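Haravora Grip Comparison, data card

Version 2
Last revised May 2024

Summary

Haravora is a set of household manipulation recordings made with hand-held grippers. It was put together to compare two finger designs, Grarner and Cudent, on soft goods and bedding before either one is mounted on an arm. Each episode holds wrist-view video, gripper opening width and an estimated 6-DoF pose. No force or tactile data is included.

Contents

The release contains 265 episodes. Each is stored in its own folder with one video file per gripper, a pose file and a short metadata file. Frames where tracking was lost are kept and flagged; they are not interpolated. If you need continuous trajectories, filter on the tracking flag first and drop any segment shorter than 10 frames.

Tasks cover pillows, cushions, folded clothing and sheets. Pillow tasks are bimanual. The operator works a gripper in each hand and approaches the pillow from the near edge or from the side. Approach direction is recorded in the metadata and is not balanced across operators.

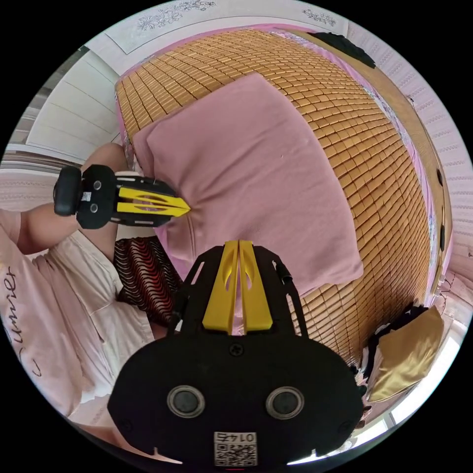

Left and right streams are recorded separately and aligned afterward by timestamp. Residual offset is small but not zero, and it matters most in the first moments of a lift, when both sides of a pillow start to carry load. Users training a joint two-hand policy should check alignment on a few episodes before committing to a long run.

Comparison protocol

Both finger designs were run through the same task list in the same rooms. Operators had a short warm-up on each design, which is excluded from the release. A grasp is scored as held if the object stays between the fingers until the operator opens them on purpose. Slips that recover without a second approach are scored as held and tagged separately, so they can be moved to the other column if your definition is stricter.

We do not publish a single ranking. Results depend heavily on fabric, and the task mix here was picked for coverage. Per-task scores are in the results folder.

Processing

Poses were computed offline with the Hijazi tracking package, capped at 3000 frames per pass. Longer episodes were split and rejoined — the join index is stored in the metadata. Opening width is normalized per device, with 0 as closed and 1 as fully open. Raw widths are not comparable between devices and were left out.

Known issues

Repetitive surfaces such as woven mats cause false feature matches when the camera is close to the bed. The pose may jump by one pattern period and then settle.

Plain pillowcases fill much of the view during a grasp and leave few usable features. Expect more flagged frames there than in the clothing tasks.

Bright windows shift exposure when they enter the view. Exposure was not locked in version 1 or in this one.

Changes

Version 2 adds the bimanual pillow tasks and corrects swapped left and right labels in the cushion folder. The next revision is planned for August and will add locked exposure. File layout will stay the same.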